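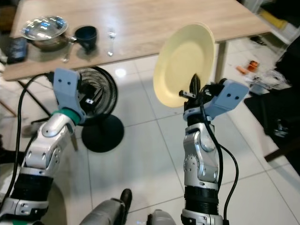

Luston project – teleoperation working meeting
Minutes

Site: Orkusbridge lab, second floor
Start: 3:15 p.m.
Chair: Fahad Ghauri
Minutes: Daniyal Swati
Also present: two operators from the afternoon shift, one engineer from Abbasi (by phone, items 2 and 3 only)

1. Previous minutes

Accepted with one correction. The action on glove calibration was listed as closed and is still open. Carried over to item 6.

2. Demonstration count and review

The tableware set stands at 164 recorded episodes. Of these, 19 were rejected in review. Main causes of rejection were the operator pausing for too long before the grasp and the plate slipping out of the fingers during the lift. F. Ghauri asked that the two causes get separate tags in Flondus, as they are currently both filed under "operator error" and a slip is often a finger problem.

Abbasi asked whether the paused episodes could be trimmed and kept. D. Swati said trimming works if the pause is at the start. Pauses in the middle of a reach leave a jump in the joint data and should stay rejected. Agreed.

3. Plate handling

The current method is a single-arm hold: the right gripper pinches the plate at the edge and raises it upright, with the left gripper left open and free. Operators find the pinch easy to make but hard to keep square once the plate is off the table. The plate tends to rotate in the fingers if the wrist is turned quickly.

Options discussed:
– slow the wrist by scaling the last joint in the control mapping
– bring the left gripper in as a second contact before the plate is turned
– change the finger pads

The pad change was put off, as it would split the data set between two finger types. Wrist scaling will be tried first. One operator pointed out that scaling a single joint feels wrong by hand, and would prefer a slower mode for the whole arm on the foot switch. Both versions will be built and compared over 15 episodes each.

Abbasi left the call after this item.

4. Approach from above

Operators have been starting the descent with the fingers already closed in some episodes and open in others. With the right gripper closed and hovering over the side of the yellow plate, the policy gets no clear cue for when to open. F. Ghauri wants one convention. Agreed: fingers open before the gripper crosses the rim, left arm parked open on its own side of the plate. Episodes that start closed may be kept for the reset motion but must not be labeled as grasps.

Cup, bowl and spoons may stay on the table during plate episodes, provided they are outside the reach path. The purple cup is not to be moved between takes of the same batch.

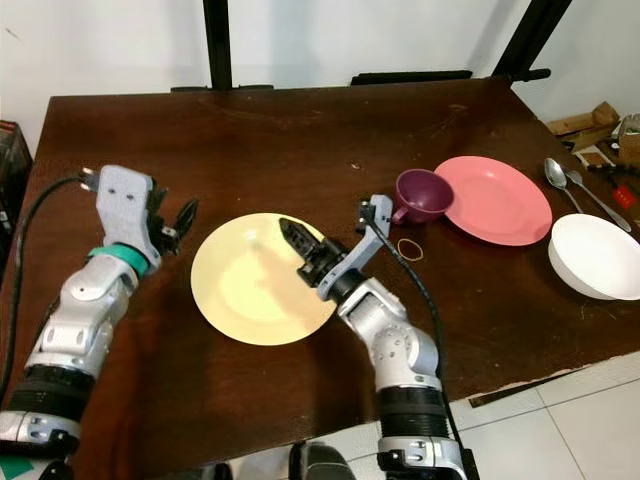
5. Operator station

Lag between hand motion and arm motion was reported again late in the shift. D. Swati has logs from two sessions and suspects the video stream. No decision. Sessions are to stop for 5 minutes if lag is noticed, and the stop is to be entered in the shift log with a time.

6. Actions

D. Swati: split the "operator error" tag in Flondus; build both slow modes.
D. Swati: glove calibration (carried over).
F. Ghauri: rewrite the approach section of the operator sheet and post it at the station.
Operators: relabel closed-finger starts in the existing set.

Next meeting in March, after the slow-mode comparison. Closed 4:05 p.m.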